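Temance – Episode Guide and Viewer FAQ

214 shares | 37 comments

Updated 27th September. Plot details through the end of season 2 are discussed below. Readers who have not finished the season should stop after the second question.

What is Temance?

Temance is a political drama set in the port city of the same name. The first season covers the collapse of a coalition government after a shipping company, Iltik, is found to have paid for a minister's campaign. The second season picks up 18 days later and follows the caretaker cabinet through a disputed vote on port security. Each season is a single continuous story. Episodes do not stand alone.

Do I need to watch season 1 first?

Yes. The recap at the head of season 2 leaves out the Cisell contract, and the contract drives most of the second season. Viewers short of time can get by with the pilot and the last 3 episodes.
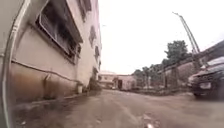
Who are the main characters?

Hauwa Bassey is the acting prime minister. She held the transport post in season 1 and voted against the inquiry. Eliseo Chávez is her chief of staff and handles the whip count. Elspeth Ogilvie leads the opposition and wants an early election in January. Consuelo Manríquez is a reporter who receives the first batch of Iltik documents. Higinio Zavala is a former harbor police officer, now head of security at Cisell.

What is the Cisell contract?

Cisell is a private security firm. Under the contract it takes over patrols at the container terminal from the harbor police for a fixed term. The cabinet approves the deal in the season 1 finale without a full reading. In season 2 Manríquez learns that a side letter lets Cisell detain people on port land for up to 200 hours without notice to a court. Bassey signed the main text. Whether she saw the side letter is left open until episode 7.

Why does Chávez resign and then come back?

He resigns in episode 4 to avoid being questioned about the side letter while in office. Bassey accepts, then finds she cannot hold the northern members without him. His return in episode 6 is as an unpaid adviser – a title that keeps him outside the scope of the inquiry. Ogilvie objects on the floor, and the speaker rules against her.
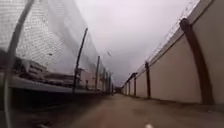

A paved path between tall barriers.

Is the vote in episode 5 a tie?

It is a tie on the first count. One member, absent with leave, is then allowed to vote by proxy, and the motion passes. The proxy rule is mentioned once before, in the pilot, during the scene in the clerk's office. It is easy to miss.

Who leaks the documents?

There are two leaks from different sources. The Iltik ledgers come from inside the company, and the sender is never named. The side letter comes from Zavala. He gives it to Manríquez in person in episode 6, after his own staff detain the wrong man at the terminal. His motive is stated in the dialogue and is fairly plain: he expects to be blamed.
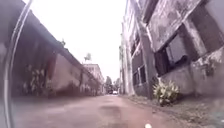 How is the handover scene in episode 6 laid out?

The scene has drawn more questions than any other, mostly on who could have seen the exchange. Zavala enters from the terminal end and Manríquez from the town end. They meet at the midpoint and neither turns back. The setting is a back lane of an ordinary kind, narrow and straight, with a long low wall down the left and a tall weathered building on the right. A lane of that type gives a watcher at either end a clear line of sight, and a low wall offers little cover to anyone standing. The Cisell driver in the following scene could therefore have seen them, and his later statement to the inquiry is consistent with that. The script does not confirm it.

What happens to Mendoza?

Mendoza is the fishing town across the bay, and it loses its ferry service under the port plan. The town votes to block the access road in episode 3. The blockade ends off screen. A line in episode 8 states that the ferry has been restored under a temporary license. Several viewers have taken this as an error, but the license is visible on Chávez's desk two scenes earlier.
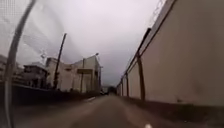

Does Bassey win the confidence vote?

She does, by 2 votes. Ogilvie has the numbers the night before but loses three members when the election date is dropped from the motion. The closing scene shows Bassey reading the side letter alone. The date stamp on the copy is earlier than the cabinet meeting, so she had access to it before signing. The season ends there.

Why do some episodes have different running times?

The broadcast version was trimmed for time. The streaming version restores nearly 18 minutes across the season, most of it committee testimony. No plot point depends on the added material, with one exception: the longer cut of episode 7 includes Zavala's answer on the detention logs.

Is there a third season?

A third season has been ordered. No start date has been given. Bassey, Chávez and Ogilvie are listed in the cast. Zavala is not.

How do I report an error on this page?

Leave a comment with the episode number and the time code. Corrections without a time code are not checked.

37 comments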